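Stultmont Allotment and Garden Society
Minutes of the spring meeting, 26/03/2022

I said I'd write these up the same evening and I very nearly did. Gilmar Camargo was in the chair, I took the notes, and if I've got your bit wrong then shout and I'll put it right before the next one. Apologies came from both Fagundes Lane reps, who were moving house.

Minutes of the last meeting
Read and agreed, apart from one thing. I had put that the November bonfire was "cancelled" and it was only put off, so I've changed it.

Water
This took up most of the first hour, as I think we all knew it would! The standpipe by the bottom gate is still dripping and the tap on the Plekport side has no handle at all, so people have been turning it with pliers. Gilmar has had a price of £216 to mend both and fit a new stopcock. We talked about whether to wait for a second price, but the feeling in the room was that we'd been waiting since last summer and should just get on with it. Agreed, with the work to be done before the water goes back on.

There was then a long chat about hosepipes. The rule says hand watering only, and several of us (me included, I'll own up) have been a bit relaxed about it. No change to the rule, but please don't leave a hose running and wander off for a cup of tea.

Waiting list
We have 37 names on it now. Two half plots are coming free at the Roron end and I'll write to the people at the top of the list this week. Someone asked if we could split a few more full plots when they fall vacant. I like the idea, others were less keen - the sheds are a problem, as you can't very well cut one in two. Left for the annual meeting.

Rents
No rise this year. Cheers all round, and then a reminder from the chair that four plots haven't paid yet.

Money
There is £2,000 in the main account, before the water repairs come out. The seed order came to a little less than last year and everybody's packets are in the hut, in the shoebox with the blue lid. If your beans aren't there, ask me, as I may have put them in with somebody else's onions.

Compost and rubbish
Please, please, no more carpet. We pulled three rolls of it out of the brambles behind the big heap and it weighed a ton. The council skip is booked and will take wood and metal, though no paint or glass. Gilmar asked for help with loading on the morning and got six hands up, so thank you.

Blight and potatoes
A few of us want to try one of the tougher sorts this year after last season's sad black mess. I've offered to grow a row and report back. We also agreed that anybody who spots blight should put a note on the hut door straight away, and not feel embarrassed about it.

Summer open day
We had around 300 visitors at the last one and ran out of cake by two o'clock, so more cake. The tomato and fruit table will be back, with classes for cherry tomatoes, mixed bowl and "anything small and round". There was some back and forth about whether shop fruit can go in a mixed bowl. It can, as long as you don't say you grew it.

Any other business
The hut key is missing again. Have a look in your coat pockets.

Meeting closed just after nine.

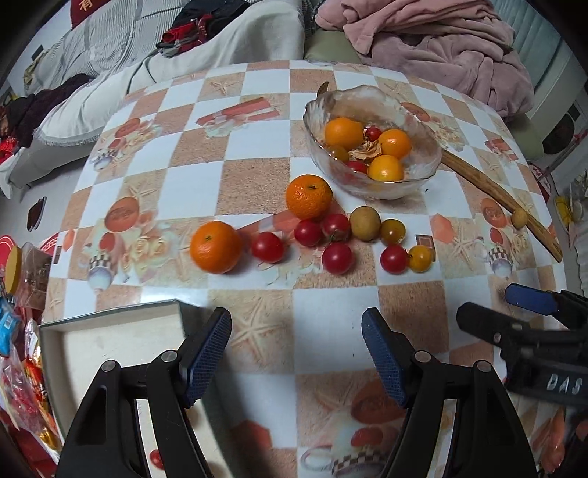
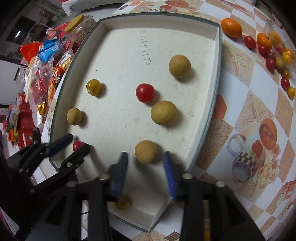 Mandarins and cherry tomatoes in the glass bowl (first picture); more cherry tomatoes in the white tray (second).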